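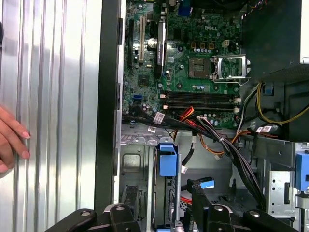 Grippers always get tested on blocks and cups, one integrator complained in reply to Greretero's spring newsletter, and then the buyer finds out what happens around cables after the invoice is paid. The same reply asked for a comparison inside a real computer case, with the wiring left in.

GRENBERG, October – Greretero today released the results of a comparison of four robot grippers working inside desktop computers. The tests were carried out at the company's Grenberg workshop and are meant for repair shops, refurbishers and recyclers who are thinking about automating part of their teardown work.

Each gripper was run through the same 14 tasks. They include pulling a drive cable, releasing a drive from its bay, lifting the retention bracket over a processor socket, opening the latches on a memory slot and moving a cable bundle aside to reach what is under it. The full task list, with the starting position for each one, is part of the report.

Two of the grippers are from Dondow and two are from Diekmann. From each maker, Greretero took one parallel-jaw model and one linkage model with jointed fingers. All were fitted with the fingertips they ship with. Custom fingertips were left out of this round, as most of the shops that asked for the comparison said they would be buying off the shelf.

The grippers were mounted on two arms of the same type and driven by an operator. No autonomous control was used. Greretero wanted to compare the hardware first, and a person at the controls makes it easier to tell a gripper problem from a software problem. Operators changed grippers between sessions so that no gripper was tied to one person's habits.

Main findings

The linkage grippers were better at holding odd shapes such as plastic drive handles and bent tabs. They close around a part that is not square to the fingers, and operators spent less time lining up the wrist before a grasp.

The parallel-jaw grippers were better in narrow gaps. Their fingers stay the same width as they close, so an operator who can get them in can usually get them out again. With the linkage models, the joints move outward during part of the stroke and can catch a nearby wire. This was the most common reason for a stopped run.

Small connectors were hard for all four. A data cable connector could be gripped by every model, but pulling it straight was another matter, and the operators often had to let go and take a second hold. The Dondow parallel-jaw model did best here. Its grip force can be set in finer steps than on the other three, and the operators used the lower settings for most connector work.

The Diekmann linkage model was rated highest for drive removal. Its operators also reported the most trouble seeing past it, which brings up the question of cameras.

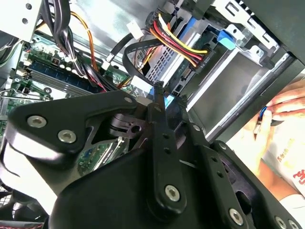
Camera placement had more effect on the results than Greretero expected when the project was planned. Two camera positions were tried, one at the wrist and one on a fixed stand above the bench. The fixed camera gave a good general view, but the arm blocked it whenever the gripper went deep into the case. The wrist camera followed the work down. Its weak point is the gripper itself: with a linkage model reaching into the case, black links and silver screws can take up most of the lower part of the picture, while the perforated drive cage and the flat SATA cable looping over the middle stay in clear view above them. Operators learned to tilt the wrist before a grasp so that the part they wanted sat higher in the picture. On the narrower parallel-jaw models this was seldom needed.

For shops that can afford only one camera, Greretero recommends the wrist position. The company suggests checking the view with the gripper fully open and fully closed before the mount is bolted down for good. On both linkage models the blocked area changes in size as the fingers move.

What was left out

The comparison does not cover laptops, small form factor machines or screws. Every case was opened by hand and placed on its side before a run started. A person stayed within reach of the bench during the tests to steady the case or reset parts when asked. Runs in which the case had to be held are marked in the results table, and readers who plan to clamp their cases should look at the unmarked runs first.

Greretero also did not measure wear. The grippers were not in use long enough for that, and the report makes no claims about service life. Prices are not listed either, because both makers quote by order size.

Dondow and Diekmann were told about the comparison before it started and were shown the results for their own products ahead of release. Neither company paid for the work. Diekmann asked that the firmware version of its linkage model be stated, and it has been added to the equipment page. Greretero bought one gripper of each model through normal sales channels and will keep them for the next round.

Next round

A second round is planned with the same tasks and a change of controller. The first round used a handheld controller throughout, and several operators said they would have preferred a leader arm for the cable tasks. Both will be tried on the same arms with the same cases. Shops that would like a particular computer model added to the tests can write to the Grenberg workshop, preferably with a note on which step gives them trouble.

Availability

The report is free to download from the Greretero website. It includes the task list, the results table, operator notes for each gripper and drawings for the wrist camera mount. Printed copies can be picked up at the Grenberg front desk during opening hours. The test bench can be seen in use on Tuesday afternoons by appointment.

About Greretero

Greretero tests and installs handling equipment for repair and recycling businesses. It is based in Grenberg and does not sell grippers of its own.

Press contact: Greretero press office, Grenberg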